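Kestine Cup

The Kestine Cup is an annual knockout competition for amateur soccer clubs in the Vurnance district. It is usually billed as the oldest tournament of its kind in the region, a claim that rests mostly on the clubs' own souvenir programs. No match reports from the supposed early seasons have been found, and the list of past winners painted in the Kestine clubhouse has several gaps.

Format

Entry is limited to 10 clubs. Four of them play a preliminary round, and the two winners join the other six in the quarterfinals. Ties are settled by penalty kicks without extra time. The final is held in September at Pilow Park, which is described on the club's website as a neutral ground. Visiting teams have disputed this, as Pilow Park is also where Kestine plays its league games.

Attendance

The record crowd is given as 3942, for a final between Kestine and Lục Athletic. The number appears in every program printed after that match and on a plaque near the main gate. It is hard to square with the ground itself. A safety review set the capacity at 1143, and older plans of Pilow Park show no stand that was later removed. Supporters of the higher figure say that people watched from the road bank on the north side, but the bank is short and has a poor view of one goal.
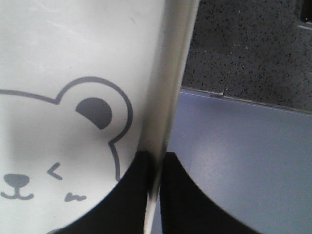

Ticket stubs might settle the question, but none from that season are known to survive. The local newspaper called the crowd "large" and printed no number.

Rivalries

Much is made of the rivalry between Kestine and Lục Athletic, often said to go back to a disputed goal in an early final. Accounts of the goal differ on the score, the minute and which side it favored. The two clubs have met in the competition 10 times, fewer than either has met Vurnance Rovers, and most of those games drew little notice outside the clubs.

Trophy

The current trophy is a replacement. The original is variously reported as lost, stolen or melted down, and the engraving on the present cup repeats the list of winners from the clubhouse wall, including its gaps.

See also: Vurnance District League; Pilow Park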